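Mats creeping apart on a sprung floor — frame or tape?

Posted 6 Sep 2026 by uchikomi_west

We train judo twice a week in the Climent hall, on a sprung timber floor we share with a dance class. The mats are Skendine tiles, 1 m × 1 m, 40 mm thick, with the waffle rubber base. On the concrete at our previous venue they stayed put. On this floor they open up by the second round of randori, worst along the line where people turn in for forward throws. I have seen gaps wide enough to take a toe.

What I have tried so far:

1. Washing the floor with a neutral cleaner before setup. Slight improvement for one session.
2. Laying the tiles in a brick pattern. The gaps are shorter but there are more of them.
3. Gaffer tape over the joins. It holds for an evening, leaves residue on the vinyl and the edges roll up under bare feet.

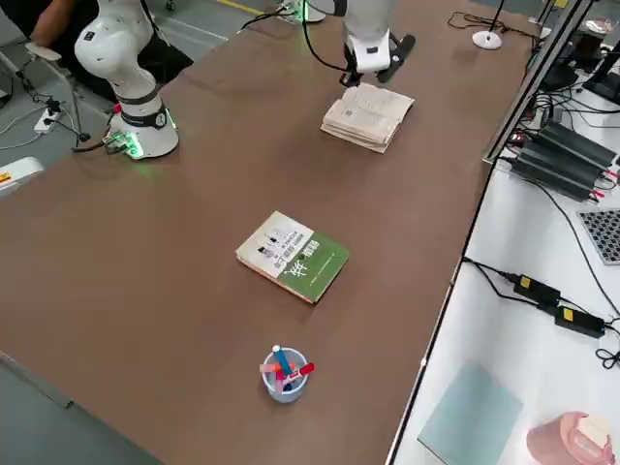
4. Butting one side of the mat area against the wall. That side stays closed and the other side moves twice as far.

I can't fix anything to the floor. The hall will let us store a perimeter frame if it breaks down into lengths that fit the cupboard. The alcove end of the room has a clear width of 1157 mm between the radiator guards and I would like to run a single row of tiles into it for breakfalls.

Two things I want to know. Is a loose frame enough without floor fixings, and is there a sensible way to fill the odd width in the alcove?

grip_fighter_sa

A loose frame works if it is tied to itself across the mat area. On its own, a timber or aluminium surround just gets pushed outward with the tiles. The load from a throw is mostly vertical but there is a horizontal component every time someone drives off the back foot, and the tiles ratchet outward a little each time. They don't come back.

We use aluminium angle with a rubber strip glued underneath, joined at the corners, and ratchet straps running under the mats from one side to the other. The straps are flat webbing, 30 mm wide. Put the ratchets outside the frame under a cover so no one lands on them. Tension them evenly, working from the centre strap outward. If you overtighten, the tiles crown in the middle and you get a trip edge, so stop as soon as the joins close.

Length of the frame sections depends on your cupboard. Longer sections flex less at the joins. Check the corners at the start of the session and again at the first drinks break.

Don't go back to tape. The plasticiser in the vinyl softens the adhesive and you will be scraping it off in January, when it is worst. 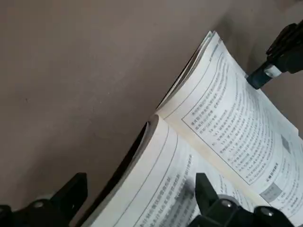

dojo_floor_notes

Before you buy angle, look at the underside of the tiles. The waffle base is moulded to grip smooth concrete. On polyurethane-coated timber it picks up fine dust and after that it slides. Wipe the bases as well as the floor. Use a damp microfibre cloth, then let them dry on edge with a space between them. We did this with a full set and the creep dropped by almost half before any frame went in.

I would also check your tile dimensions. Ours were sold as 1 m and several measured 6 mm under after a few years of compression in a stack. A short tile in a row gives the rest of the row somewhere to move. Measure the lot, mark the back of each with its true size, and group the short ones in the same row.

On the alcove, subtract one full tile from your clear width and you have 157 mm left. Don't fill that with loose foam. Options, in the order I would try them:

— Centre the tile row and place a firm bolster down each side, roughly half the leftover width each. It has to be at mat height or slightly below.
— Have a tile cut. Arabzadeh will cut and re-seal the vinyl, but a strip that narrow tips when someone steps on its edge, so ask for one wider piece and trim its neighbour to suit.
— Leave the alcove out.

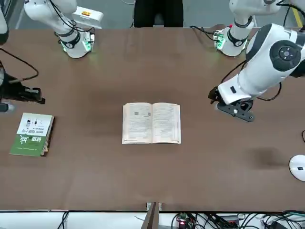

Photo: Kirnex picture library

I would lean to the last one. Radiator guards on both sides of a single row is not where I would want a beginner doing side breakfalls. A rolling breakfall drifts sideways more than people expect, and the arm goes out past the width of the tile. If you do use it, keep it to back falls from a squat.

Also read your warranty before cutting anything. Ours ran 365 days from delivery and was void once a tile was altered.

ringside_pete

just get the dovetail edge ones, sell the others. we have them at our karate club and no frame needed

uchikomi_west

Dovetail tiles at 40 mm are outside our budget for now, and the ones I looked at were too hard for throwing. I will wipe down the bases first and measure every tile, then price the angle and straps. The alcove is off the plan. Does the webbing leave a ridge you can feel underfoot?

grip_fighter_sa

Not through 40 mm. You would feel it through thinner tiles. Keep the webbing flat when you lay it, a twist in the strap does show — and run it under the middle of a row of tiles, away from the joins.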